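The Spare Room at Sedgwick Street

I'd promised Efthymia the spare room would be ready by teatime, and at ten past three I was still sitting on the floor reading the back of a seed packet. You know how it goes. You open one drawer to find the pillowcases and suddenly it's your whole life in there, birthday candles and all.

She was coming for a week. Seven nights, she'd said on the phone, as if I might charge her by the night (I wouldn't dare). We hadn't shared a roof since the flat above Nigel Hollis's shop, where the two of us slept under every blanket we owned and one we didn't, and where Nigel used to bang on the ceiling with a broom if we laughed after eleven.

So I wanted the bed to be lovely. I'd got everything out of the cupboard and heaped it up, and then of course I had to choose. The cream plush one with the big leaves on it was going on, no question, you could lose an arm in that. It was the coral with the black flowers I couldn't decide about.

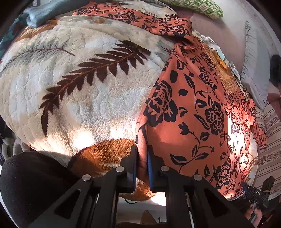 My mother bought it off a market stall and said it would do for a tablecloth, or a curtain, or a skirt if things got desperate. It never became any of them. It went from house to house with me, and it went to the flat too, and one night in May Efthymia wrapped it round her shoulders and announced she was moving to Thessaloniki with a man who mended boats. I said something mean about boats. We didn't speak for two years!

Would she remember? Would she think I'd put it out to make a point? I folded it away on the shelf, then got it down again. I tried it across the foot of the bed, and then over the chair, and then I just stood there holding it like someone waiting to catch a cat.

The doorbell went at twenty to four. She's always early, I'd forgotten that.

She came up the stairs ahead of me, talking the whole way about the train and a boy with a trombone, and she stopped in the doorway with her coat still on. The bed wasn't made. There was bedding everywhere.

"Oh, you've still got it," she said, and she picked up the coral cloth and put it round her shoulders. "Right. Which end do you want, top or bottom?"

I took the bottom, and we made the bed.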